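### 4.2 Wear and repair of sorting trays

The second part of the survey asked how small repair shops in Kolarville and Mesow handle mixed returned parts before they are cleaned and put back on the shelf. Shops were asked to keep a log through May, with one line for every batch. Batches were logged by weight, as counting proved too slow during the pilot. The Mesow shops kept fuller logs than the Kolarville ones, and two Kolarville logs stop in the third week.

Most of the time in a batch went to sorting. Cleaning took less time than the owners had guessed in the first interview, and shelving took very little. Metal bins were preferred for heavy returns - plastic ones were kept for small orders and for anything going out the same day. Scratches and worn patches on a bin floor (Figure 3) were recorded as surface wear and did not count as damage.
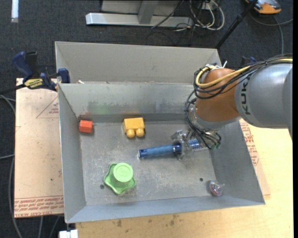
**Figure 3.** Sheet-metal bin with surface wear on the floor.

One respondent objected to this rule, saying that a scratched bin holds on to grit and adds to the cleaning time, and that the survey should have asked for the age of each bin as well. We did not collect ages. Rennie bins carry no date, and the shops that buy from Proda seldom keep the invoices.

Repairs were rare in both towns. Bent rims were hammered flat in the shop, and bins with split seams were sold for scrap. Section 4.3 deals with storage - mainly shelf height and labeling.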